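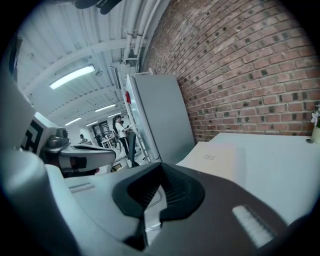
How tight should the jaw pad screws be on a hand-held gripper?

Tight enough that the pad can't rock when you push it sideways with a thumb, and no tighter. The pad is rubber, so extra torque only squashes it and lifts the ribbed centre out of line.

These steps cover fitting and checking the pads on the Pinstead grippers we build in pairs at the Custinano workshop. Allow an evening for a pair.

Parts and tools
Two printed housings
Rubber jaw pads with the ribbed insert
Grip strips
Marker plates, matte print
Hex driver, flat file, 200 grit paper

1. Clean up the housing. Sand the seat where the pad goes until a straight edge sits flat across it. Leave the outside curve alone.

2. Dry fit the pad. It should drop in under its own weight. If it catches, file the housing - never the rubber.

3. Put in the screws and bring each one down a little at a time, swapping sides.

4. Stick on the grip strip last. Wipe the panel first and press for 100 seconds.

5. Fix the marker plate flat to the white face. A glossy print washes out under fluorescent tubes, and Mohit Kushwaha lost an afternoon of tracking to one in June.

6. Close the jaws on a strip of paper and pull. Repeat at 3 points across the pad. The drag should feel the same at each. If one side slips, go back to step 1.

7. Cycle the trigger and recheck the screws. Renu Srivastava's first pair ran 1,475 cycles before a pad shifted, and the cause was a burr left on the seat.

Store finished grippers with the jaws open. Pads left clamped take a set, and the ribs stop meeting at the centre line. Spare pads are in the Malhotra drawer, colour coded by hardness.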